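Alwood Dental History Collection
Home / About Us / Work With Us / Current Openings

Part-Time Collections and Visitor Assistant
Posted 6/3/19

Have you ever held a hand-cranked dental drill and thought, "I would like to do this for 22 hours a week"? Probably not. We will consider you anyway.

The Alwood Dental History Collection is a small museum on the second floor above a working dental practice in Istham. We own 1,369 cataloged objects, plus a closet. The objects include extraction keys, foot-powered drills, tooth powder tins, partial dentures, full dentures, and a set of waiting room chairs that were thought comfortable by whoever bought them. The closet includes whatever is in the closet, and finding out would be part of your job.

The post is new. Until now the work has been shared between our curator, Nadège Tanguy, and our registrar, Arnar Egilsson, who have been very patient and would like to go home at five.
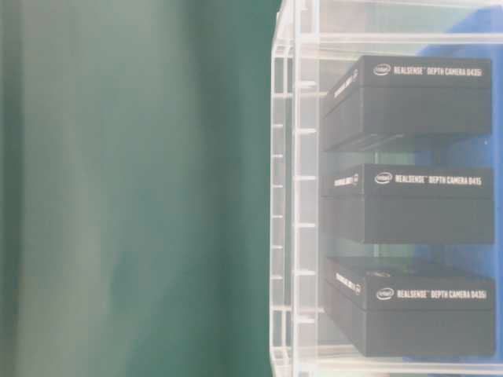
You would spend most of your week on the catalog. Our records were begun on index cards by the late Dr. Kárason, a dentist with wonderful taste in instruments and the handwriting you would expect. About a third of the cards have been typed into the database, and the rest are waiting for you. You would also help change the displays twice a year, which means learning to handle clear acrylic without leaving fingerprints on it. A tall case with a row of little tabs up the inside takes longer to clean than you would think, and it shows everything. We supply the gloves and the cloths. The muttering is up to you.

What else you would do

Open the gallery three afternoons a week and greet visitors. Some have come on purpose. Others are early for a cleaning downstairs and looking for a distraction, and these people should not be shown the extraction keys first.

Lead school groups of up to 40 children through our tour on how people looked after their teeth before there was a drugstore on every corner. You will be asked whether George Washington had wooden teeth. He did not. You will be asked again four minutes later.

Answer letters and emails from the public. A good many are from people who have found a denture in a relative's attic and want to know what it is worth. We don't give valuations, and we have a kind way of saying so that you are welcome to copy.

Write short labels, 70 words at the most. Nadège will cut them to fewer.

Check the temperature and humidity readings, write them down, and tell Arnar if they look strange. Old rubber and old celluloid both age badly, and they don't send a warning first.

What we are looking for

You should be able to type accurately, lift a medium box, and speak to a room of fourth graders without fear or without visible fear. You should enjoy detail. A person who is bothered when "forcep" appears in one record and "forceps" in the next will be happy here, or at least busy.

Some experience in a museum, library, archive or classroom would help. A background in dentistry would be nice but isn't required. Our best summer helper so far came to us from a shoe store and could date a toothbrush handle by the end of her second week.

You don't need perfect teeth. People do ask.

It isn't the right job for anyone who gets queasy. We have a jar of pulled teeth from a traveling dentist's shop window – it was his advertising, and by all accounts it worked – and it gets dusted like everything else.

Pay and practical matters

The post is paid hourly, on the same scale as our front desk staff, and we will tell you the rate on the phone before you go to the trouble of applying. It runs for one year to start with. We hope to extend it if our grant is renewed, and we will know more about that by winter. You would get paid holidays, a parking space behind the building, and a free checkup and cleaning twice a year downstairs with Dr. Necati Duman, who will ask about flossing whether you work here or not.

The gallery is up one flight of stairs, and there is also an elevator. It is slow and makes a noise, but it passes inspection every year. If you need any changes to the work or the interview, please say so in your email and we will sort it out with you.

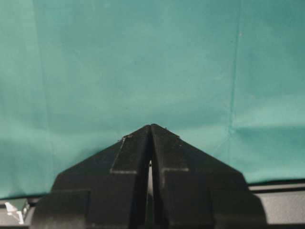 Teal cloth backdrop, with its creases.

How to apply

Send a resume and a letter of no more than one page to Periklis Dimitriou, our office manager. In the letter, tell us why you want the job and describe one object, of any kind, that you think deserves a place in a museum. It doesn't have to be dental. We have read enough about toothbrushes to last us.

Please don't send a photograph of yourself, smiling or otherwise.

We will read applications as they come in and stop at the end of June. Interviews will be held at the museum with Nadège and Arnar and should take less than an hour, including a short exercise in which you try to read one of Dr. Kárason's cards. There is no wrong answer, as we aren't sure of the right one.

Everyone who applies will get a reply. If you have questions before then, call the front desk and ask for Periklis. If you reach the dental practice by mistake, they will put you through, but they may try to book you in first.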